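Ticket: NAS box drops off the network overnight, old desktop board inside
Product: Sernus backup software, version 5
Status: Solved (left open a while so I could be sure)

Original post

Hi all! Long post coming, sorry, but I've read so many threads here that end with "never mind, fixed it" that I promised myself I'd write the whole thing down.

So I have a home backup server put together from an old desktop. It runs Sernus and collects backups from two laptops, my phone, and the little office machine I use for invoices. It sits on a shelf in the laundry room hooked up to a Multumero switch. For most of a year it ran without a peep. Then in May it started vanishing. I'd come down in the morning, open the laptop, and get the red banner: "Destination unreachable, 93 files waiting." Power light on, fans spinning, but no ping, no web page, nothing. Hold the power button, start it again, and it's good as gold until the next night.

What I'd tried before posting:

New network cable. No change.
Different port on the switch. No change.
Fixed IP address in place of the automatic one. No change, and I locked myself out for an evening because I typed the address wrong.
Updated Sernus. No change, though the new menus are nicer!

The log just stops. The last line is always some ordinary thing like "job queued" at 2:10 or 2:40 in the morning, and then nothing until I restart it. No error, no warning.

Update 1

Thanks for the quick replies! A couple of you asked whether it's really the whole machine hanging or only the network. Good question, and I didn't know. I dragged a monitor down to the laundry room and left it plugged in overnight (my family loves me). In the morning the screen was frozen on the login prompt and the clock on it said 2:26. Keyboard dead too, not even the caps lock light. So it's the whole machine.
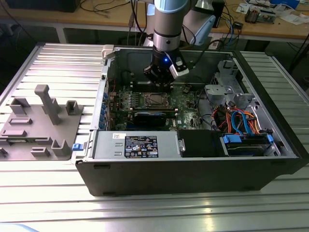 Somebody suggested memory, so I ran the memory test from a USB stick. It takes forever. I started it after dinner and let it go all night and it came back clean, every pass. And the machine did not hang while it was testing, which made me think the hardware was fine and I should be looking at software after all. That sent me in the wrong direction for a good long while, as you'll see.

Update 2

OK, so software. The big job at 2 a.m. is the one where Sernus checks all the old backups against each other, what they call the deep verify. I turned it off. Three quiet nights! I was so pleased. I wrote to Sernus support and told them their deep verify was crashing my server, and I was a bit snippy about it, and I'd like to take that back.

They answered politely and asked me to run the deep verify by hand in the daytime. So I did, with a cup of coffee, watching the numbers. It got through 3,000 files, then a lot more than that, and finished. No hang. I ran it again the next day. Fine again.

So it only hangs at night, only during deep verify, and never when I'm watching. You can imagine what my spouse had to say about that.

Update 3

This is where one of you earned a pie. The question was: "What else happens in that room at night?" And I said nothing, it's a laundry room. Then I went and looked at the dryer.

We're on one of those electric plans where power is cheaper late, so the dryer is on a delay timer. It starts at 2. The room is small and the door gets shut so the noise doesn't wake anybody. I put a cheap kitchen thermometer on the shelf and checked it in the morning (it remembers the high). The room had gone up 18 degrees overnight. In the daytime we keep that door open.

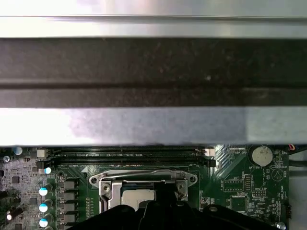
The memory test ran on a night with no laundry, by the way. I checked with the person who does the laundry, who isn't me, and who would like that noted.

So then I wanted proof. I set the dryer going at lunchtime with the door shut, and started the deep verify by hand. Dead in under an hour. Same freeze, same nothing in the log. I have never been so happy to see a computer crash!

Update 4 — fix

Moved the server to the hall closet, which has a slatted door and stays cool. I also took out the Nandent fan controller I'd added last winter to make things quieter, because it was set to "silent" and had been keeping the fans low no matter what. The fans go straight to the board now. It's a little louder. I can live with that.

I turned deep verify back on at the normal 2 a.m. time and the dryer is still on its timer. It's been a few weeks with no hangs, no red banner, and every job green.

If you land on this thread with the same trouble, I'd look at temperature before you start swapping cables like I did. Sernus doesn't log it unless you turn it on. It's under Settings, then Health, then "record sensors," and it's off by default — I've asked them to change that.

One leftover question for anyone still reading: the Ho surge strip I'm using in the closet has a green light that used to be steady and now it blinks now and then. Everything on it works. Is that something I should worry about, or should I start a new ticket for it?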